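The Brush Clause

Ffion Gwynne had been promised a robot that would do the one job in the house she hated, and after 23 evenings in the garage Estela Benítez rolled it down the hall to make good.

"It's called Palska," Estela said.

"It cost 690 dollars in motors and you named it after a pickle?"

"The pickle is Polska. Move your bath mat."

Ffion moved her bath mat. The bargain had been struck in December, over a sink full of plates: Estela could have the garage, the good extension cord and most of the kitchen table, and in return Ffion would never again have to kneel before the plumbing. They had both signed it. Ffion kept her copy in the drawer with the takeout menus, and she called the important part the brush clause.

Palska parked itself and thought. It did a lot of thinking. The right arm came down over the herringbone floor by careful inches -- then stayed there, like a man trying to remember why he'd walked into the kitchen.

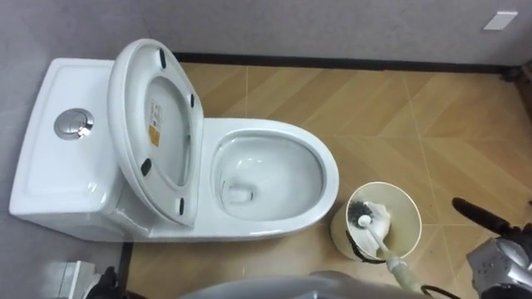
Palska considers the brush.

"Is it broken?"

"It's planning."

"I plan too," said Ffion. "I don't need 400 lines of code to do it."

Estela typed something on the laptop, which was balanced on the laundry hamper out in the hall. The gripper was her own work. The left hand she had bought secondhand from a man in Ostomton, who swore it had belonged to a piano-playing machine and threw in a spare thumb. She had wanted 2 of them. Ffion had pointed out that the house already had four hands in it and none of them were cleaning the toilet.

"Try it with the lid up," said Ffion.

"The lid is up."

"Then I have no further notes."

They waited. A fan whirred somewhere inside the gray body. Ffion ate a cracker, which she would later describe as a mistake, given the room.

"Now," Estela whispered, and hit a key. 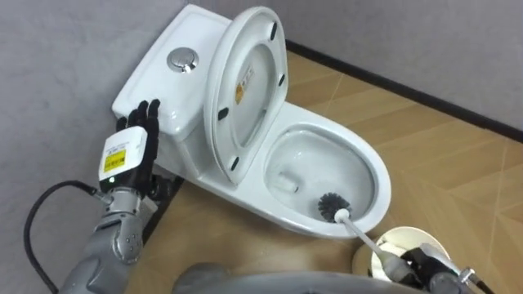

What Ffion Wrote on the Back of the Contract

Brush in bowl, 4:40 p.m. Clause satisfied in part. Builder cried a little and blamed the cleaner. Left hand to be spoken to about its manners, as it appears to be waving at the tank. Flushing to be negotiated separately, and I want the kitchen table back first.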